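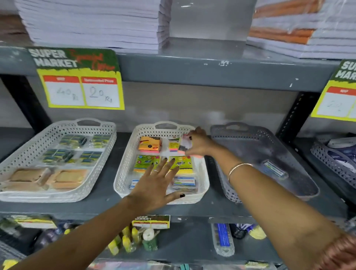 How long does the arm hold position once the power is cut? Two seconds on the bench tonight, then the elbow sags and the gripper ends up on the table.

July 28, 2021

Got to the workshop after supper and had the back bench to myself until Feven Seyoum came in. The plan was to finish the brake on the elbow joint and run the arm through 100 cycles. I got the brake fitted. The cycles will have to wait.

The trouble is the spring. The one I took from the parts drawer is too soft, so the pad touches the disk but doesn't grip it. I shimmed it with a washer and got the two seconds. Before the washer it dropped right away. A stiffer spring should do it, but then the little solenoid may not be able to pull the pad back off, and I'd be looking for a bigger solenoid and somewhere to bolt it. Feven thinks I should try a counterweight before I buy anything. She may be right. I've been calling the brake board Belay since February and would be sorry to lose the name.

Wiring went better. I moved the shoulder and elbow motors onto separate fuses and labeled both ends of every cable this time, with paper flags folded over and taped. Last time I labeled one end and spent an evening with the meter. The limit switch on the base is still noisy. I put a small capacitor across it and the false trips went down but didn't stop. The switch wire runs right alongside the motor wire for most of its length, so tomorrow I'll pull it out and take it up the other side of the post.

Changed the code so the arm homes at a quarter speed. It used to come around fast enough to make me step back. It homed 4 times in a row without complaint, then on the next try it went past the mark and leaned on the stop until I hit the button. I wrote down the numbers off the screen but haven't worked out what they mean yet. Possibly the same noise.

Phyllis Entwistle wants the arm ready to sort cards and small packets at the Jascombe open day. I told her the gripper can hold a packet but can't find one by itself. It goes where it's told, and if the packet is a finger's width off, it closes on air. She said people would like it either way. I said I'd want a fixed tray with slots, so every item starts in the same spot - she has some scrap acrylic I can use.

Spent so far is 300 dollars, counting the motors and the power supply but not the first gripper, which I cracked.

To buy: stiffer spring, two sizes. Shielded cable. M3 lock nuts, as the jar is empty again.

Unplugged everything, left the arm folded down on its foam block and was home by ten.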